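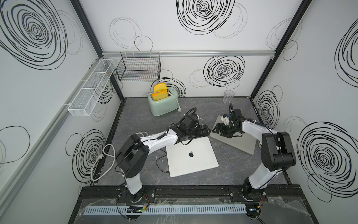 Torradeira e notebook na mesma bancada - como vcs organizam?

tostado_lento
15 de maio de 2026
Pessoal, rapidinho que tô saindo. Moro em kitnet, uma bancada só pra tudo. Café da manhã e trabalho no mesmo lugar. Torradeira verde-menta, dois notebooks (o meu e o do serviço), copo, fios. Quero arrumar isso sem comprar móvel. A parede tem espaço pra cesto aramado, até tenho dois parados, vazios. Dúvidas:
torradeira no fundo ou na frente?
notebook fechado perto dela, tem problema?
copo onde?
Valeu

bancada_curta
Torradeira no fundo, sempre. Igual na foto do topo, no canto de trás à esquerda, e os notebooks mais pra frente. Só que eu deixaria mais distância. Farelo voa mais do que parece, principalmente qdo vc puxa a fatia com pressa.

mgl_cozinha
Discordo do fundo. Torradeira no fundo = braço passando por cima do notebook com torrada na mão, todo santo dia. Aqui ficava assim e a tampa do meu vivia com farelo e uma marca de manteiga que até hoje não saiu direito. Passei pra ponta da bancada, do lado da pia. Resolvido.

bancada_curta
Do lado da pia?? Eletrico do lado da pia não né

mgl_cozinha
Do lado, não dentro. Tem mais de 8 palmos entre a torneira e a tomada, medi com a mão mesmo. Na frente da bancada é que não dá, criança em casa.

fiosolto
Vou falar do que interessa: cabo. O fio branco da torradeira indo pro fundo à direita eu não gosto. Se a tomada é desse lado, põe a torradeira desse lado e pronto. Fio atravessando bancada é pedir pra enroscar. Menos fio exposto, menos coisa pra limpar em volta tb.

tostado_lento
@fiosolto minha tomada tb é do lado errado kkk. Extensão resolve?

fiosolto
Extensão pra torradeira eu evito. Puxa bastante. Se for usar tem que ver se aguenta, bitola certinha, nada daquelas fininhas de abajur. Melhor trocar a torradeira de lado. É de graça.

rosca_sem_fim
E aquela canaleta azul clara com ranhura embaixo? Alguém usa em casa? Tenho uns pedaços sobrando de uma obra e nunca pensei em botar na cozinha. Cinza no meu caso. Dá pra passar o fio do notebook por ali tranquilo, as ranhuras deixam sair onde vc quiser

fiosolto
Uso na mesa do escritório. Ótima. Na cozinha junta gordura nas ranhuras, aí vc escolhe. Com tampa melhora.

pratofundo33
Copo: no canto, longe de tudo. Copo d'água perto de notebook já me custou um teclado. Copo transparente vazio então a gente nem enxerga e derruba com o cotovelo. Troquei por caneca com tampa. Feia mas funciona.

tostado_lento
Boa a da caneca. Tenho uma Astelley daquelas térmicas em algum armario, vou caçar

lia_do_varal
Ngm falou do papel de parede?? Espiral preta enorme nas três paredes, eu ficaria tonta antes do café. Bonito até, mas atrás de torradeira eu punha liso. Liso vc passa pano e vê a sujeira. No estampado vc só descobre a gordura meses depois.

mgl_cozinha
Eu achei lindo. Estampa esconde respingo, é vantagem

lia_do_varal
Esconder não é limpar rs

rosca_sem_fim
Time estampado aqui. Mas o piso cinza escuro marmorizado mostra farelo claro, hein. Bancada escura eu tive por 3 anos, parecia suja o tempo inteiro. Limpava, virava as costas, farelo.

bancada_curta
Escura mostra farelo, clara mostra café. Escolhe o veneno

tostado_lento
A minha é clara e mostra os dois. Voltando - e os cestos? O branco tem divisória, comprido. O outro é preto. Penso em notebook em pé no cesto com divisória. Alguém faz?

pratofundo33
Eu fiz. Cabe se a divisória for larga. Mas vê a fixação antes, parede de kitnet às vezes é gesso. O meu era um Skollex de 6 ganchos, dois arrancaram a tinta junto qdo tirei. Agora é bucha e parafuso.

fiosolto
Notebook no cesto aramado só com feltro no fundo, senão risca. E NÃO em cima da torradeira. Ar quente sobe. Deixa o cesto uns bons palmos pro lado.

mgl_cozinha
Nisso concordo 100%. Em cima da torradeira nada, nem pano de prato, nem papel toalha. Guardanapo muito menos.

lia_do_varal
Eu usaria os cestos ao contrário: comida neles, notebook na bancada. Pão, guardanapo, geleia. Vc desce a cestinha, toma café, guarda. Notebook fechado num canto enquanto come. Empilhar os dois tb ajuda, ocupa metade.

rosca_sem_fim
Empilhar notebook eu não gosto, ainda mais se o de baixo tá quente do uso. Um do lado do outro, em pé, num suporte. Tem o da Vachon que é só uma chapa dobrada, paguei pouco na feira de usados em setembro.

bancada_curta
Suporte vertical é o que eu tenho tb. Mas olha a entrada de ar, tem modelo que não gosta de ficar em pé fechado ligado.

tostado_lento
Desligado sempre. De manhã só o pão trabalha

pratofundo33
Alguém já falou da bandeja de migalha? Tira e limpa. Toda semana. A minha ficou sem limpar um bom tempo, um dia subiu cheiro de queimado e eu achando que era o vizinho.

lia_do_varal
Isso! E sempre com ela fria e fora da tomada. Bandeja, pincel seco, vira de leve na pia. Nada de faca dentro pelo amor.

fiosolto
E torrada a gente tira assim q pula. Deixar as duas fatias em pé na torradeira esfria e fica borracha

mgl_cozinha
Fica nada. Fica crocante. No prato é que sua embaixo e amolece.

bancada_curta
mgl tem razão nessa. Na fenda escapa o vapor.

fiosolto
Borracha. Mantenho.

tostado_lento
Ok resumo do q vou fazer no fim de semana: torradeira pro lado da tomada, cesto branco com feltro na parede oposta pros notebooks, cesto preto pro pão, caneca com tampa, canaleta se o rosca mandar um pedaço kkk. Parede fica como tá

rosca_sem_fim
Mando sim, paga o frete. Me chama no privado com a medida

lia_do_varal
Mede a espessura dos notebooks antes de furar, com o feltro junto. Eu furei e depois não coube

tostado_lento
anotado. vou sair, mais tarde volto aqui

pratofundo33
Feltro aquele adesivo de pé de cadeira serve, viu. Corta em tira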